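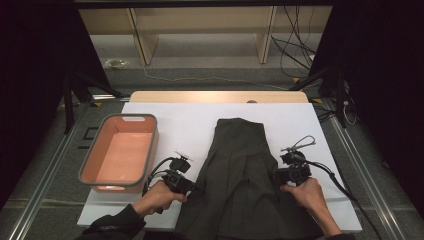
Rarulen Brings Back the Folding Table for a Second Season, With a Whole Evening on Pleats

158 Shares
2 Comments

TETTON, Thu 27 September — Rarulen, the clothing care and reuse shop on Lie Street, is bringing back its popular Folding Table evenings this fall, and this time pleats get a night of their own. The free sessions cover the everyday handling of clothes once they are clean: how to lay a garment out, smooth it, fold it so it keeps its shape, and put it away so that it is still ready to wear when you next reach for it.

The first season ended in March, and people have been asking about a second one ever since. They asked at the counter, they asked by email, and quite a few wrote it on the backs of their drop-off slips. We are delighted to say yes!

The new season opens with Pleats and Long Hems, the most requested topic on our spring survey by a wide margin. Skirts, pleated trousers, kilts, choir robes, band uniforms, the dress you bought for one wedding and would like to wear to another — bring whatever gives you trouble. If it has folds sewn or pressed into it and you have never been sure how to fold it again on top of that, this is your evening.

What happens at a session

Each session lasts 2 hours. People work at flat boards on tables, with a basket within reach for finished pieces, and there is plenty of time to try the same fold again and again until it feels natural. Nothing is graded and there is no set pace. Last season one table spent the whole night on a single fitted sheet and had a wonderful time doing it.

The evening starts with laying out. It sounds too simple to teach, and it is the part people thank us for most. A pleated garment goes down flat with the waistband away from you and the hem toward you. You begin at the waistband, where creases like to gather, and settle it with flat hands before you touch anything lower down. Then you follow each pleat from top to bottom with your fingertips, laying it over its neighbor in the direction it already wants to go. Pulling from the hem opens the pleats again, so we practice keeping the hem still.

After that comes the fold itself. We teach two ways. The lengthwise fold brings one side over the other along a pleat line, so the new crease falls where there was already a crease. It makes a long, narrow bundle that can be folded once across the middle for a shelf or a basket. The roll starts at the waistband and works down toward the hem, loosely, and it is a favorite with people who pack for trips. Both hold up well in heavier cloth. For very light cloth we usually suggest a hanger with clips, and we will have hangers out to try.

The last part of the evening is about storage. Baskets, drawers, shelves and the top of the dryer all get their turn. (Yes, the top of the dryer. We know where the clean clothes live at your house, and they live there at ours too.) We will look at which pieces can go at the bottom of a stack and which should always go on top, and how full a basket can be before the bottom layer starts to wrinkle.

The full season

Pleats and Long Hems comes first, followed by Sweaters and Knits, where we will go over folding in thirds, keeping shoulders free of bumps, and storing wool through the warm months. Next is Sheets and Big Flat Things, back by demand, with more space than last time for people to spread out. Small Clothes is for anyone with a baby, a toddler or a new grandchild, and covers sorting by size as well as folding. The season closes with Packing a Suitcase, which was full last year before we had even put the sign in the window.

You can come to one evening or all of them. Each one stands alone, and the handout from the earlier sessions will be at the door for anyone who missed them.

A new printed guide

To go with the season, Rarulen has put together its first printed booklet, Flat, Folded, Put Away. It grew out of the single-page handout from last year, which kept getting longer until it needed staples. The booklet has line drawings for every fold we teach, a page on reading care labels, and a chart you can tape inside a closet door. The print run is 400 copies. They are free at the sessions and at the shop counter while they last.

The drawings were tested on people who had never been to the shop. Where a tester ended up with something lumpy, the drawing was redone. The fitted sheet page went through more versions than anything else in the booklet, and we are very proud of it now.

The printing is paid for by a $400 grant from the Idorum Fund, a local fund that supports small projects in repair, reuse and home skills. Rarulen is grateful for the support, and for the fund's patience while we argued over how to draw a sleeve.

Why folding?

Rarulen takes in used clothing, cleans it, mends it and sends it back out into town. Over the years we have seen many garments come across the counter that were given up on for small reasons. A skirt got crushed at the bottom of a drawer and never looked right again. A pair of good trousers went onto a chair, then under other things on the chair, and then into a donation bag. These are clothes with years left in them. A little care between the wash and the closet keeps them in use, and it takes less time than most people expect.

It is also a pleasure. There is something very satisfying about a rumpled piece of cloth turning into a neat, square bundle, and doing it in company makes a chore feel like a night out. People talk while they work. They trade tips about stains and zippers. Several of the folds we teach now came from people who walked in saying they were no good at this.

How to take part

All Folding Table evenings are free and open to adults and to teens who come with an adult. Places are limited by table space, so please sign up at the Rarulen counter or by phone during shop hours. A waiting list will be kept for each session, and people on it do get in — plans change, and we call down the list the same afternoon.

Please bring one to three clean, dry garments of your own that suit the topic. If you have nothing pleated at home and would like to come anyway, just say so when you sign up and we will set something aside from the shop for you to practice on. Flat shoes are a good idea, as most of the work is done standing, but there are chairs for anyone who would like to sit.

The shop will stay open during the sessions for drop-offs. Clothing should be clean and bagged. We are especially short of coats and children's rain gear at the moment and would be very glad to see some.

About Rarulen

Rarulen is a clothing care and reuse shop on Lie Street in Tetton. It collects, cleans, mends and resells everyday clothing at low prices and runs free evenings on looking after clothes at home. Group visits for schools, youth clubs and senior centers can be arranged at the counter.

Media who would like to attend a session or receive a copy of Flat, Folded, Put Away are welcome to contact the shop during opening hours.

158 Shares
2 Comments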